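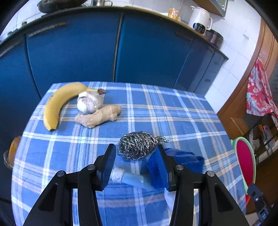
Small Screens, Full Rooms: What Happens When a Town Gets Its Cinema Back
Final project report, Film and Community course
8 August 2024

When I signed up for this course I thought I would end up writing about a director, because that is what I had always done in film classes and it is what I am comfortable with. Instead I spent most of the year thinking about chairs, ticket prices and the smell of an old radiator, and I have to say I enjoyed it far more than I expected to.

My subject is the Odera, a single-screen movie theater in Wikska, the town where my grandparents lived and where I spent a good part of my childhood summers. The Odera closed when I was in middle school. It reopened in January with 212 seats, a secondhand projector and a program that changes every two weeks. I wanted to find out who goes there, what they go to see, and whether the kind of film on the screen makes much difference to them.

How I went about it

I went to 20 screenings between the reopening and the end of spring term. At each one I wrote down the title, the time, the weather and how many tickets were sold, which the box office kindly let me copy from their sheet. I also left short paper questionnaires on the table by the coats. They had five questions on them, and looking back I would cut that to three, as most people stopped writing after the third and a few drew little faces in the space for the last one.

I should say that I love this building, and I tried to keep that in mind when I was reading the answers. My advisor wrote "are you sure?" in the margin of my first draft in several places, and she was right to.

What people came to see

Over the period I covered, the Odera sold almost 3,000 tickets. The new releases did well, as you would guess, and the two family matinees were packed. What surprised me was the old films. I had expected a dozen loyal people for those, and there were evenings when I had to sit in the second row with my neck bent back, next to strangers who had clearly seen the movie many times and laughed a little before each joke.

The documentary nights were harder. The one I liked best, Somana, follows a ferry crew through their last winter before the route is shut down. It has long quiet stretches with nothing but engine noise, and a scene in the galley with two men peeling potatoes that I could have watched for an hour. The room was less than a third full. The people who did come stayed in the lobby afterward until the lights were switched off – I stayed too, and missed my bus.

What people wrote

The question I cared about most was "Why did you come tonight?" I had imagined answers about actors and reviews. Some people did write that. A much bigger group wrote about the company they came with, or about wanting to get out of the house, or simply that it was a two-week thing and they go every two weeks. One person wrote "my mother used to bring me" and left the rest blank.

I sorted the answers with Censide, the free survey program our department uses, and then sorted them again by hand, as the program kept putting "it was raining" under film preferences. The hand sorting took me a whole weekend but I trust it more.

When I compared the answers with the titles, I could see that people who come out of habit are also the ones who try the odd choices. Those who come for one particular film mostly don't return for a different one, at least not within the months I was watching. I would be careful with this, because my questionnaires had no names on them and I am going partly by handwriting and by what people said about earlier visits.

What I would do differently

I would start before the reopening, so that there was something to compare with. I would also visit on more weeknights, because my class schedule pushed me toward the later shows and I probably missed a lot of the older audience. And I would talk to people who never go. There must be plenty of them in Wikska, and my report has nothing to say about them, which bothers me.

The autumn program includes a silent film with live piano, and I have already bought my ticket.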